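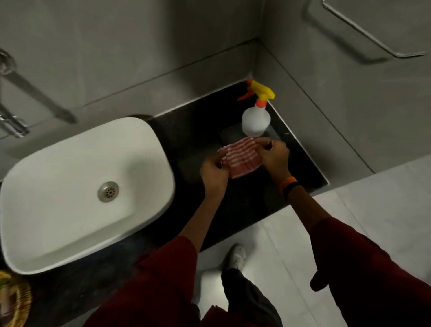 Last changed: March

Reading time: 4 min

Frequently Asked Questions: The Osix Study on Learning Household Cleaning from Human Demonstration

What is the Osix study?

Osix is a research project of the Gavalas Institute. It asks whether a robot can learn short cleaning tasks, such as wiping a counter or folding a cloth beside a sink, from video recorded from the point of view of a person doing the same work. The method was developed at the institute's Usdale laboratory, and all robot trials were run there.

What data does the method use?

The training set holds 2469 recordings of people at work in bathrooms and kitchens. Each recording covers one task from start to finish. No robot is needed at this stage. A second and much smaller set of 400 recordings was made by operators guiding the robot directly, and is used only for the final step of training.

How does the method work?

Training has two steps. In the first, the model learns to predict where the hands will move next and which object they will act on. In the second, these predictions are tied to the motions of the robot's own arms. The hand positions are estimated from the video alone, so the people recorded do not wear gloves or markers.

Why was folding a cloth included?

A cloth changes shape whenever it is held, and much of it is hidden behind the fingers. A striped cloth gives the model some help, as the lines show how the fabric bends between the two hands. Plain cloths were also recorded, and results for the two kinds are reported separately.

Do shiny surfaces cause problems?

They do. Glossy countertops and chrome fittings reflect light and can be mistaken for objects. Quick head movement adds blur, which is most harmful when a thin item such as a faucet spout is near the work area. Blurred images are kept in the training set - the robot's own camera also moves during a task - but they are given less weight when hand positions are estimated.

How was the method tested?

The robot carried out 600 trials across 13 tasks. The rooms used for testing did not appear in either training set. A trial was counted as a success only if the task was finished without help and no object was dropped. Trials stopped by the safety system were counted as failures.

What were the main results?

The model trained on both sets finished more trials than a model trained on the operator recordings alone. The gain was largest in wiping tasks and in moving bottles away from a wall or corner. For folding, the gain was small. The robot often made the first fold correctly and then lost one edge of the cloth while changing its grip.

Does a larger number of human recordings always help?

No. Adding recordings from new rooms improved the results, while adding more recordings from rooms already covered made little difference. The institute has therefore given new rooms priority in its current round of recording at the Vavmont site.

How is the privacy of participants protected?

All participants give written consent before recording begins. Sound is not recorded. Faces seen in mirrors are masked before the files are released to the research staff, and a participant may ask for a recording to be removed at any time before the data set is published.

Will the data and the model be made available?

The human recordings will be offered to research groups under a noncommercial license once the privacy review is complete. The trained model will follow at a later date. The list of tasks and the scoring rules may be requested now from the Usdale laboratory.

Can the robot be used in private homes?

The system is a research tool and has not been approved for use outside the laboratory. It has not been tested near children or pets, and it does not handle open containers of cleaning fluid. Requests for home trials cannot be accepted at present.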